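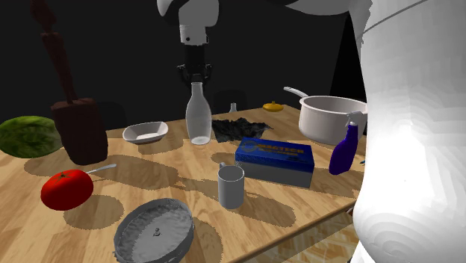 4.2 Peer grading and what the completion figures hide

The case for peer grading in large online courses usually rests on agreement. If the marks students give each other come close to the marks a tutor would have given, the argument goes, then the course can drop the tutor. We are not convinced that agreement is the right test, and in the Brinov data it is not even clear that agreement was measured.

Brinov opened its introductory course to anyone with an email address, and 3389 people signed up. Every written assignment was sent to five other students, who scored it against a rubric and left a comment. The final mark was the median. Tutors also marked a sample of 200 assignments, and the platform reports that peer and tutor scores were "in line" for most of them. The report does not say how far apart two scores could be and still count as in line. When we asked, we were told the limit had been set by the course team after the marks were in. A limit picked that way can make almost any result look good.

The sample is a second problem. It was drawn only from assignments that had received a full set of peer scores. Work that came back with one score, or none, was left out, and we have no way to tell how much of it there was. Students who get no response are the ones we would most expect to give up on a course, and an agreement figure has nothing to say about them. Pastor and Drummond made a similar complaint about the earlier Teveo pilot, where late submissions were dropped from the analysis with no comment.

The comments are harder to judge. Many are kind, and a few are very good. A large share, though, repeat the wording of the rubric back to the writer ("meets the goal of the task") and could have been written without opening the assignment. Brinov counts all of these as feedback received. We would count them as proof that a box was filled in – the form would not submit while it was empty.

Figure 2. Gripper and white-rimmed cup, rendered view from above.

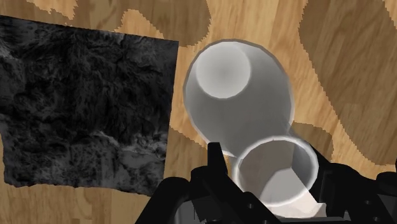 Morag Sutherland objected, on reading an earlier draft of this section, that we were holding peer grading to a standard that tutors do not meet either. In her view, two tutors given the same essay will often land a full grade apart, and a rushed tutor's comment can be every bit as empty as a student's. She also felt that reading other people's work teaches something even when the resulting mark is poor, and that we had left this out.

We accept the first point in part. No one gave the sampled assignments to two tutors, so the Brinov data cannot show how steady tutor marks were. That weakens our complaint, but it weakens the platform's claim more. Agreement with a yardstick of unknown length is not much of a finding.

On the second point we would like to see evidence. The Morrison survey is often cited in support, yet it asked students only whether they felt they had learned from grading others, and it asked only those who finished. People who stay to the end of a course tend to speak well of it. Lewis Munro's follow-up did compare test scores for students who graded and students who did not, but the students chose their own group, and the keener ones very likely chose to grade.

A fair trial would not be hard to run. Students could be assigned to grade or not to grade by chance, two tutors could mark each sampled assignment, and the limit for agreement could be written down before the course opens. Terka has said it plans something along these lines for July. Until results of that kind are available, we treat the reported agreement as a description of one course team's choices, and we leave it out of the pooled estimate in Section 5.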